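Unit 4: Comparing Hand-Held Grippers on Small Parts
Course notes, Morven Hepburn

Last week covered payload and reach. Today is about the other end of the scale, where the part weighs almost nothing and lies flat on the table. We compare two finger sets, the Samier and the Cledera, on one task: pick up a paperclip and put it in a drawer compartment.

Flat parts are hard for blocky fingers. The tips have to meet the table at the same height, and a small tilt of the wrist lifts one of them clear. Wide pads also hide the part from the wrist camera during the last bit of the approach – plan your approach angle before you close.
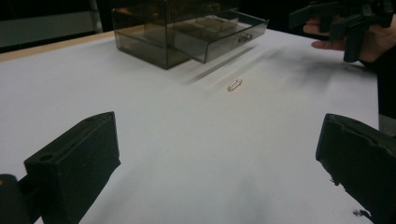
Fig. 1. Paperclip task, wrist camera view. Drawer open, second gripper at upper right.

Procedure. Open the drawer before the trial starts. Lay the clip flat and at an angle to the box, with clear table on all sides. Approach, close, lift, move to the drawer, release. Log each trial as a pick failure, a drop in transit or a success. A clip that lands on a divider counts as a drop.

In the February run at Wodonlow we logged 500 trials with the Samier fingers and 400 with the Cledera. The Samier set had 383 successes. Work out the rate yourself and keep it for the problem set, where you get the Cledera log.

Check the pads between blocks of trials. Worn edges change the grip on thin wire, and a comparison made with one fresh set and one worn set tells you little. Note the pad condition at the top of the log sheet.

Reading for next time: Orbán notes, section on fingertip shape.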